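Randi Söderlund keeps her collection of steamship menus in flat boxes, sorted by shipping line and then by class of travel. She has nearly 400 of them, most printed between the 1890s and the First World War, and she has spent the past six years writing a study of the ones issued by the Myklebust line, which ran passengers up and down the Norwegian coast from its home port of Bremine.

She came to the subject by way of her training as a paper conservator. "I was asked to clean a stack of 19 menus for a sale," she said. "They were filthy, and I had them on my bench for a month. By the end I had read every one of them many times over, including the soups."

What caught her attention was the back of the cards. From the middle of the 1890s, Myklebust printed its first-class menus with a detachable lower half that could be torn along a line and mailed. The passenger ate dinner, wrote a note on the picture side, and handed the card to a steward.

"People kept the top half or threw it away, so a complete menu is hard to find," Söderlund said. "The bottom halves turn up in postcard albums, and dealers sell them as plain views. They have no idea there was ever a dinner attached."

The printing was done in Bremine by a lithography shop called Dirka, whose order books survive. According to Söderlund, a normal run for the summer season was 3,000 cards. The pictures were chosen by the shop, and she has matched 84 different views to the ledgers so far.
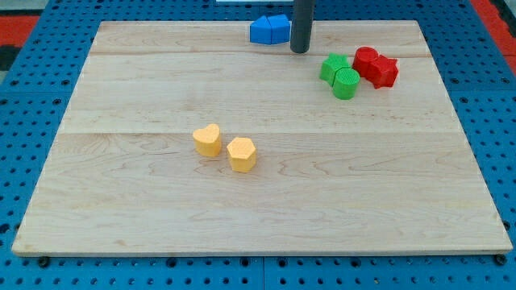 The same few places come up again and again. The fjord at Nilari was used every year, even after the ships stopped calling there. "The stone was already drawn and it was paid for," Söderlund said. "Dirka changed the color of the sky and sent it out again. One year it's pink, the next year it's a sort of mustard."

Sixten Hovland, who is editing the study, asked her early on to say more about the passengers. She was reluctant at first. The messages are short, and many are about the weather or the time of arrival. She ended up giving them a chapter.

"There is a woman who wrote to her sister from the same ship every May," she said. "She never mentions the scenery. She writes about who was at the table and what they wore – and once about a quarrel over a window."

Second-class passengers got a typed sheet with no picture. Söderlund has found very few of those, and she would like to hear from anyone who has one in a family album. She is also still looking for the winter cards, which appear in the order books but which she has never seen.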